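Ok thread time. At the Durkmont candidates' night, hall is packed, someone's kid is asleep under the sign-in table. Will try to keep up. 1/

For those not local – byelection for the Durkmont ward seat, four people running, vote closes end of March. Tonight's the only time all four are in one room.

First question is the bus. Of course it is. The 70 stops running at 7pm and half the hill can't get home from work. Tipene Kingi says he'd push for a later service in his first budget. Applause. Nobody else on stage wrote anything down.

Erraji (the one with the yellow corflutes) says a later bus is "a nice idea" but wants a patronage study first. Groans from up the back. We had a study. It's on the council website, 69 pages, I read it on the actual bus.

Short break, tea and those pink wafer biscuits.
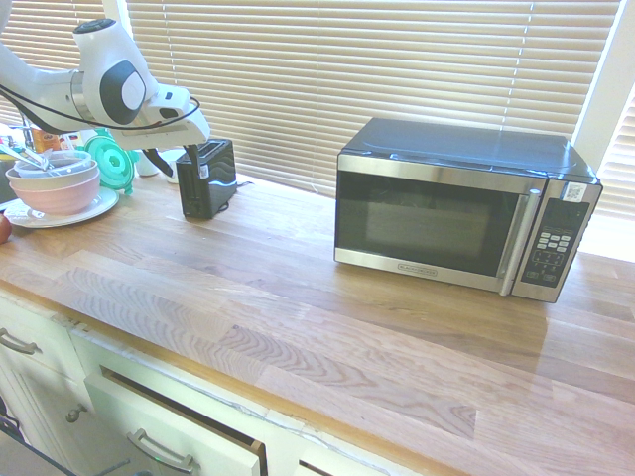
Toaster, microwave, nice bit of benchtop.

Back. Rates now. Incumbent party's candidate says the rise will be "modest". Woman in front of me asks modest for who. He says he'll take that on notice. She says she's standing right here. Best exchange of the night so far

Kingi says he'd hold rates for pensioners and find it by dropping the Prunov consultancy contract. First I've heard of anyone dropping it. Moderator asks how much that saves and he dosn't have the number on him. Bit of a miss, he's had all week.

Independent (the ex-principal) is quietly very good?? Short answers, finishes before the bell every time. Said she'd publish her diary monthly, every meeting, developers included. Erraji says he'd do that too. Then the other two. So that's four promises, somebody screenshot this.

Now the Venix site. Deep breath

Background if you're new: old Venix cannery by the river, empty for years, plan is for flats with 30 of them set aside as affordable. Original promise was 40. That's the whole fight really, where did the other ten go
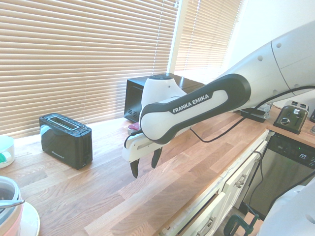 and not one of them could answer it. Incumbent's guy says "viability". Erraji says "viability" but slower. Kingi says he'd vote no until the full lot is back in. Ex-principal says she'd want to see the developer's figures in public before she votes on anything, and that she's asked twice in writing.

Fella near the door yells that the river path's been fenced off the whole time and who's fixing that. Moderator says one question per person. He says that's his one question. Fair.

Closing statements. Two minutes each. Incumbent's candidate used most of his thanking people. Kingi went back to the bus, smart, it's what people were talking about in the tea queue. Erraji told the story about his grandfather's shop, which I've now heard at three seperate events and still quite like.

Ex-principal just read out the polling place hours and sat down. Biggest clap of the night

My read, for what it's worth: room was almost evenly split between her and Kingi. Incumbent lot are in trouble on the hill. Down on the flats no idea, hardly anyone from there came – see bus, above.

Early voting is at the library, ground floor, ramp's on the side street. You can vote there even if you're enrolled at an old address in the ward, just ask at the desk for the right form.

Will post the Q&A on footpaths tomorrow when I can read my own handwritting. Phone on 3 percent. Night all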